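Chapter 5
What a Price Is For

Consuelo Valderrama sold umbrellas outside the train station in Cabrera, and she had two prices. When the sun was out, an umbrella cost five dollars. When it rained, the same umbrella cost nine. Her customers called this robbery, usually while paying.

Every town has someone like her, and every town has someone who thinks there ought to be a law. In Cabrera there was one, for a while. Starting in November the town council capped umbrellas at five dollars in all weathers. The council members felt good about this until the first real storm, when Consuelo's cart was bare before most commuters had stepped off the train. A man who already owned two umbrellas had bought a third, on the grounds that it was such a good deal.

Economists love this sort of story, perhaps a little too much, and you will meet several more before the chapter is over. They love it for what it says about prices. A price looks like a number someone made up to annoy you. It is also a message. When it goes up, it tells buyers to think twice and tells sellers to get out of bed. Fix the number in place and the message stops going out, although the rain keeps coming down.
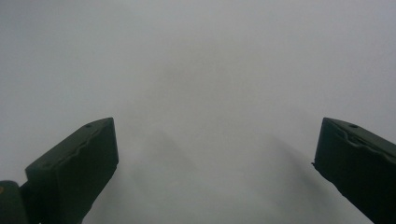
Why didn't Consuelo charge 100 dollars when it rained?
Because Fidelina Echeverri had a cart across the street, and Fidelina would have been delighted to charge ten.

Competition is the part of the story that the angry commuter tends to leave out. A seller may be as greedy as she likes, but she has to be greedy in the presence of other sellers, who have the same idea and a shorter line. In Section 5.2 we give Consuelo a supply curve, which she never asked for, and in Section 5.3 we let it run into a demand curve and see where they cross.

We then leave the sidewalk for the larger case of Clornetti, a maker of rain boots that had 1,000 pairs in its warehouse and orders for 940. You might guess that the last few pairs were a minor headache. The company's managers guessed the same thing, and Section 5.4 follows what they did next with the price, the discount and a very long dry spell.

Before reading on, write down the last thing you bought that seemed overpriced, and what you would have done if it had cost twice as much. Keep the paper. You will need it for the exercises, where you will be asked to draw your own demand curve and explain any part of it that embarrasses you.

Key terms in this chapter: price ceiling, shortage, surplus, supply curve, demand curve, equilibrium price.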